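Fovelness Flyers Board > Gliders and Free Flight > Rubber power: is winding outdoors worth it?

rudderbug
Posted Sunday, 7:40 am

Finally got my Presard 25 in the air and I am grinning like a kid! It's the little stick-and-tissue kit with the one-piece wing, and I'd only ever flown foam chuck gliders before this. First flight went up, turned left, kept turning left, and came down in the beans. Second one cleared the fence!

So now I want more turns on the motor. I've been stopping at 160 and the book that came with it (a reprint from 1971, lovely drawings) says you can go a lot higher if you stretch the rubber first. Do you all wind at the field or at home on the bench? My bench is the kitchen table with a towel on it so the tissue doesn't get scuffed. 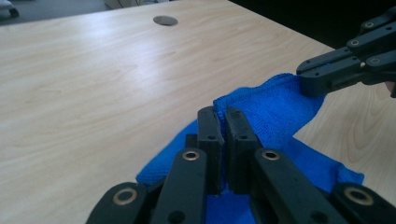 Reply #1
tailskid_tess
Posted Sunday, 8:15 am

Congratulations!! The beans are a rite of passage.

Wind at the field, always. Stretch the motor out to three or four times its length, put in half your turns while it's stretched, then walk in slowly as you add the rest. Use a winding tube if you can get one. A motor that lets go inside a tissue fuselage makes an awful mess, ask me how I know.

Reply #2
oldbalsa
Posted Sunday, 9:02 am

Going to disagree with Tess on the tube. On a stick model the rubber is out in the open, so there's no fuselage to save. Hook the motor to a post, wind it there, then move it over to the model with an O-ring on each end. I've done it that way at Metcombe every summer and haven't lost a stick yet.

Lube matters more than anything said so far. Dry rubber is dead rubber.

Reply #3
tailskid_tess

Fair point, I skimmed right past "stick"! Still wear glasses though. A knotted motor has a good whip to it.

Reply #4
rudderbug

O-rings! I love this, I had no idea. What do you lube with? And does it get all over the tissue? I wiped the wing down with a blue microfiber towel after the beans and it seems fine, but I'm nervous about grease.

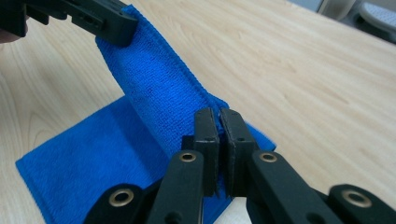

Reply #5
oldbalsa

Silicone oil, a few drops worked in between your fingers until the strands look shiny. Wipe off the extra before the motor goes anywhere near the wing. And keep oily rags away from tissue you haven't doped yet, dope won't stick to silicone.

Reply #6
jablonska_prop
Posted Sunday, 1:30 pm

Jumping in about the left turn, which I think is the real fun here. More turns will make it worse! You've got more torque at launch and it will roll in harder. Before you add any winds, try a sliver of balsa behind the thrust bearing so the prop points a touch to the right. I fly the Jabłońska prop on mine (hence the name) and it needed even more because the blades are so wide. My best so far is 53 seconds and I yelled so loud the dog left.

Reply #7
oldbalsa

I'd trim the glide first with no winds at all, then worry about thrust line. Change one thing at a time.

Reply #8
jablonska_prop

Sure, glide first, but a model that spirals in under power doesn't live long enough to show you its glide. Low winds plus a little right thrust, go from there.

Reply #9
rudderbug

Okay, plan for tonight: hand glides over the long grass, then the sliver, then 160 again, and only after that the stretch winding. Wind's supposed to drop around six. Will post how it goes, beans or no beans!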